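Protokoll einer Abweichung

Dem Institut lag am 17. September 2020 der Entwurf des Abschlussberichts zum Verfahren Wonura vor. Er umfasste 3 Kapitel und einen Anhang, in welchem 1474 Durchläufe in tabellarischer Form niedergelegt waren. Vereinbart worden waren 3000. Die Differenz war im Vorwort mit dem Hinweis versehen, die Aussagekraft der Untersuchung werde hierdurch nicht berührt.

Elango Shetty, dem die Prüfung des Entwurfs oblag, las den Anhang vor dem Vorwort. Er hielt dies seit Jahren so und hatte es niemals begründet. Die Tabelle wies in der letzten Spalte den Ausgang eines jeden Durchlaufs aus: vollzogen, nicht vollzogen, abgewichen. Das dritte Wort war in der Verfahrensordnung nicht vorgesehen. Es kam 60-mal vor.

Er ersuchte die Abteilung Mustonen schriftlich um Erläuterung. Die Antwort erging am folgenden Morgen und bestand aus einem einzigen Satz: Als abgewichen gelte ein Durchlauf, in dem der zweite Arm nicht zugreife, obgleich das gelernte Modell den Zugriff vorsehe, und die Aufgabe dennoch erfüllt werde. Shetty las den Satz mehrmals. Er begab sich sodann in den Versuchsraum im Untergeschoss, den er in seiner amtlichen Eigenschaft bislang nicht betreten hatte.

Auf dem Tisch, dessen Platte fleckig war und sich stellenweise schälte, lag der Beutel mit der Aubergine. Der eine Greifer hielt den Verschlussstreifen zwischen den Spitzen. Der andere stand mit weit geöffneten Fingern über der Platte.
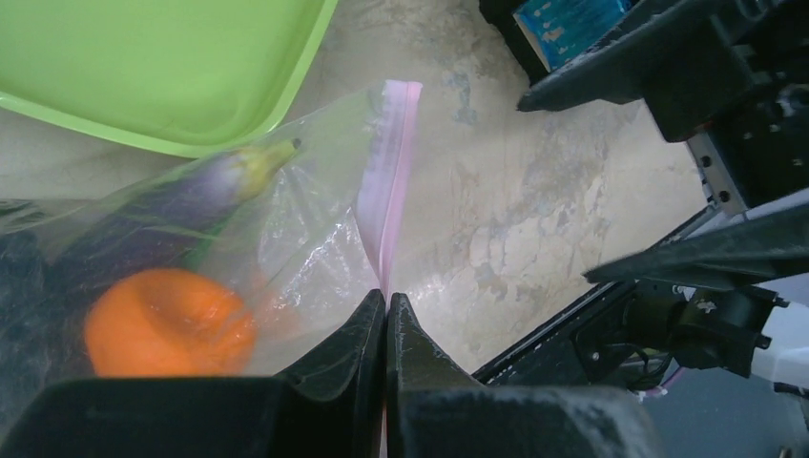

Er warte, sagte Trelter. Shetty erwiderte, das Verfahren kenne kein Warten; es kenne Stellungen, Kräfte und Zeiten. Das sei richtig, sagte Trelter, und eben deshalb habe man ein anderes Wort in die Spalte gesetzt. Das Modell sei an Vorführungen von Menschenhand geschult worden, und in diesen Vorführungen habe die zweite Hand zuweilen gezögert. Man habe das Zögern beim Aufbereiten der Daten entfernen wollen. Es sei offenbar etwas davon übrig geblieben.

»Ist das ein Fehler?«, fragte Shetty.

Trelter sah auf den Tisch und gab keine Auskunft.

Der Prüfer blieb länger im Untergeschoss, als es sein Auftrag erforderte. Er ließ sich die Aufzeichnungen sämtlicher abgewichenen Durchläufe vorlegen und verglich sie mit den Vorführungen, die der Schulung zugrunde gelegen hatten. Die Pausen fielen stets an dieselbe Stelle, kurz nachdem der Streifen gefasst worden war. In den Vorführungen wiederum fanden sie sich nur bei einer einzigen Person, deren Name in den Unterlagen durch das Kürzel Flaltus ersetzt war. Eine Auflösung des Kürzels war nicht hinterlegt.

Er fertigte hierüber einen Vermerk an. In diesem stellte er fest, dass die Methode im Sinne der Vereinbarung als geeignet anzusehen sei, dass die Spalte »Ausgang« einer Ergänzung der Verfahrensordnung bedürfe und dass von einer nachträglichen Bereinigung der Daten abgesehen werden solle. Den letzten Punkt strich er, setzte ihn wieder ein und versah ihn am Rand mit seinem Namenszeichen.

Der Bericht wurde im Dezember angenommen. Die Verfahrensordnung erhielt einen Zusatz, wonach ein Durchlauf auch dann als vollzogen gelten kann, wenn einer der Arme untätig bleibt – über die Dauer der Untätigkeit trifft der Zusatz keine Bestimmung. Shetty nahm die Ausfertigung zu den Akten. Danach blieb er noch eine Weile vor dem offenen Schrank stehen, die Hand an der Tür.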